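Search this site
Type and press enter

Home builds: a pair of grippers and a lot of cloth

Prasetyo Sutanto began his gripper project in December, at one end of a kitchen table, and he still talks about it with the kind of delight most of us save for a new puppy. "I wanted something you hold in your hands that learns how you fold things," he told me over a very long pot of tea, "and I thought, well, how hard can two fingers be?"

Quite hard! The first linkage, which he named Ullero, took 16 versions before it closed evenly. The second, Tendico, went faster - 2 evenings and a borrowed drill press - and he has been fussing over the pads ever since. "Soft enough to pick up an edge, stiff enough to let it go again. I must have tried 15 kinds of rubber, and my sister thinks I'm collecting erasers."

Cloth is what he likes best to practice on, the bigger and more patterned the better, with the bed standing in for a workbench.

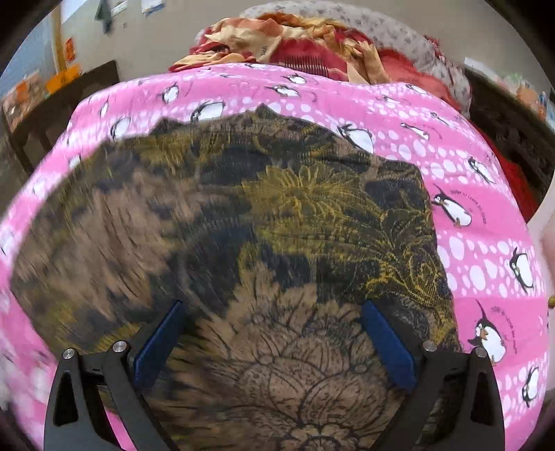

Balogh wrote in to ask whether a stiffer pad would slip on thin cotton, and Prasetyo thinks it would, though he'd love to be proved wrong. He has 91 practice folds saved so far and plans to redo the early ones.

Related
Prostetico: a hand from the shared workshop
Choosing pivot pins for small linkages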